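Workshop Tips: Thread, Needles and Glare at the Suturing Bench

Tips from the Skendville bench, where we record robotic suturing for the Lemum study. Steal anything you like!
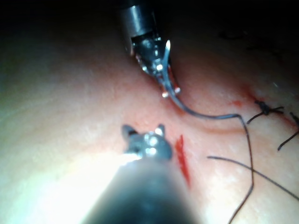

Keep the thread out of trouble

Thread is the thing that will eat your afternoon. A dark strand left loose on the tissue looks an awful lot like the one still attached to the needle, especially where the two cross, and our tracking model used to hop from one to the other. So now we clear the offcuts between stitches, or we label them as their own class (tedious, but wow, it helped). Trim knot tails to one length and stick with it for the whole session.

If the live thread kinks, label the kink as a point of its own. A smooth curve drawn straight through a sharp bend throws off everything after it.

Holding the needle

Mark three points on every curved needle: tip, grip and thread end. We tried tip only for the first 3,575 clips and the model kept guessing the curve backward. With all three points on the full set of 3,869 it settled down beautifully, and I did a little dance by the sink.

Check the grip before you start the clock. A needle that rolls in the jaws on the first bite will roll on the second one too.

Taming the glare

Moist tissue shines, and so do steel jaws. Turn the light down a notch before you touch any software setting. Pins and screws show up as bright little dots, which the model loves to mistake for a needle tip, so give it plenty of examples with the jaws empty.

Don't throw out clips where the near instrument is a big blur! We did that in October and the results got worse. Label the jaw tip if you can find it, tag the shaft "soft" and move on.

Sorting and saving

Name clips by stitch number first, operator second. Meredith is our sorting script and it chokes on spaces, so use underscores.

Nistden, the shared drive, backs up at 9 in the evening. Get your files in before then.

Label for no more than 40 minutes at a stretch. My worst mistakes all come late in a batch, usually on knots.

Wipe down the bench, cap the blades, and leave the spare needles in the tin on shelf 7.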